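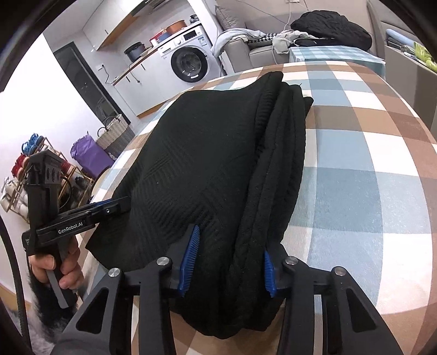
August 10, 2022

Day 5 of the Flullis sleep plan and I am no better than I was on day one, except that I now know the word "architecture" can be applied to a night. Mine is apparently poor. The app gave me 35 out of a hundred this morning, with a little drooping moon, after what I would have called a decent sort of night. I had got up at six, made tea, folded a few things on the kitchen table, the big black quilted thing among them, folded longways on the checked cloth, and I was feeling quite well until I looked at the phone. Then I felt dreadful all morning. I should like somebody at Flullis to explain which of us was mistaken.

Bhavana swears by it. She has been on the plan since May and says her whole life has altered, but she also gave up her second job in May, and started walking to the station, and broke up with the man who played the drums. I put this to her on the phone. She said I always have to pick at things. Well, yes. If you change four things at once and feel better, I don't see why the one that costs money should get the credit.

The rules so far: no tea after noon (ignored), no screens after nine (though the app wants its evening questions answered at half past, on a screen), bedroom cool, and a spoonful of the Naidu powder in warm milk. The powder tastes of chalk and a bit of cardamom. I read the leaflet properly last night. There was a study. It had 436 people in it, which sounds grand, and then in the small print it says they were asked whether they "felt more rested", and everyone got the powder. No second lot of people having plain warm milk. I'd feel more rested too if someone rang me up every week to ask.

My mother had one rule about sleep, which was that if you couldn't do it you should get up and be useful.

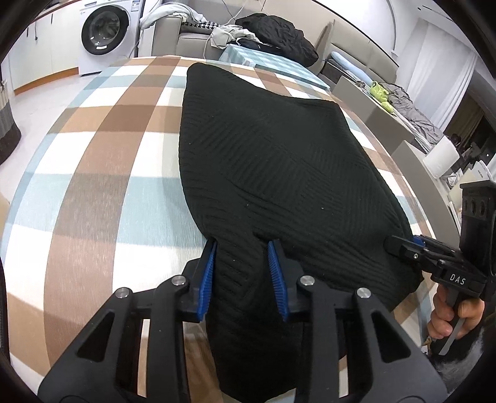
She used to polish shoes at three in the morning, and I remember lying there hearing the brush. She'd have been a catastrophe on the Flullis scale. No drooping moon would have been droopy enough. And she got to eighty-eight with all her wits and most of her temper.

Read more of the Tralley book in the afternoon. He is very sure of himself. Chapter on how people long ago slept in two halves with a gap in the middle for praying and seeing to the fire, and therefore so should we. I don't follow the therefore. They also had fleas. I did like the bit about dreams coming in the second half, though he gives no source for it and I looked.

Too warm again tonight. Window open, and next door's extractor going. The evening questions have just popped up: how calm do I feel, one to ten? I was calmer before it asked. Put seven to keep it quiet.

Will do the full fortnight as I've paid for it. Must ring Bhavana back and be nicer. Also the dentist, and find out whether the Naidu tub can be returned once it's open. I suspect not.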